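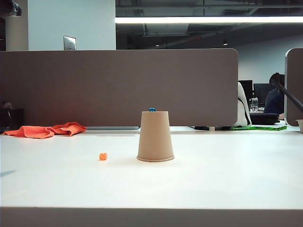

*White top with rounded front edge. Tops are sold separately.*

# Zirkon lifting desk frame

The Zirkon is a two-leg steel frame with electric height control, made by Tuominen and supplied without a top. It accepts any flat, rigid top that meets the limits given below. The frame arrives in one carton with the legs already fitted to their motors.

## Specification

| Item | Value |
|---|---|
| Lowest height, without top | 679 mm |
| Foot height adjustment | 15 mm |
| Minimum top thickness | 16 mm |
| Leg type | Two-stage, round inner tube |
| Control | Wired handset, up and down, with stored heights |
| Finish | Powder coat, white or dark grey |
| Guarantee, frame and motors | 5 years |

Heights are measured from the floor to the upper face of the side brackets, with the feet screwed fully in. Add the thickness of your top to get the working height.

## Choosing a top

Solid wood, plywood and dense chipboard are all suitable. Tops with a honeycomb paper core are not: the bracket screws need solid material to bite into, and a hollow top will pull free under a side load. Glass must not be used on this frame.

If the front edge of the top is rounded or sloped underneath, set the brackets back so that they sit wholly on the flat part. Check the underside before drilling. Some tops have a steel strip or cable channel moulded in, and the crossbar has to clear it.

The screws in the carton are cut for the minimum thickness. They can be used with thicker tops — a longer set is listed under spare parts for heavy solid wood.

## Fitting

1. Lay the top face down on a blanket or on the flattened carton.
2. Slide the crossbar out to the width you need and tighten the lock bolts by hand only.
3. Fit both legs. The motor housings face inwards.
4. Centre the frame, mark the bracket holes and drill pilot holes. Tape the drill bit to set the depth.
5. Screw down the brackets, then tighten the lock bolts fully.
6. Plug both legs into the control box before connecting the mains lead.
7. Turn the desk over with two people. Do not lift it by the crossbar.

Hold the down button until the frame reaches its lowest point and stops. The handset then shows the height and the desk is ready for use. Repeat this reset after any power cut, and whenever the two legs are seen to be out of level.

## Noise and movement

The motors start and stop on a ramp, so liquids in open cups should stay put if the floor is firm. Some sway from front to back at full height is normal. Most of it comes from the feet: on carpet, check them again a week after fitting, when the pile has settled.
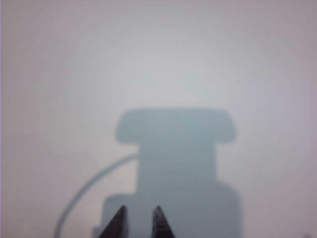 One buyer reports that the frame ran unevenly with the Larnen top until the lock bolts were slackened and tightened again with the desk upright, and asks for this to be added to the printed sheet. It will be included from the February print run. The Larnen is a heavy top and can hold the crossbar slightly out of true if the bolts are done up while it lies face down.

## Care

Wipe the frame with a damp cloth. Do not oil or grease the tubes — they run on plastic guides, and oil holds grit against them. Keep cables slack enough to reach full height.

## Spare parts and orders

Handset, control box, mains lead, feet and the longer screw set can be ordered singly from Trukis. Quote the code on the label under the crossbar. Legs are supplied in pairs only.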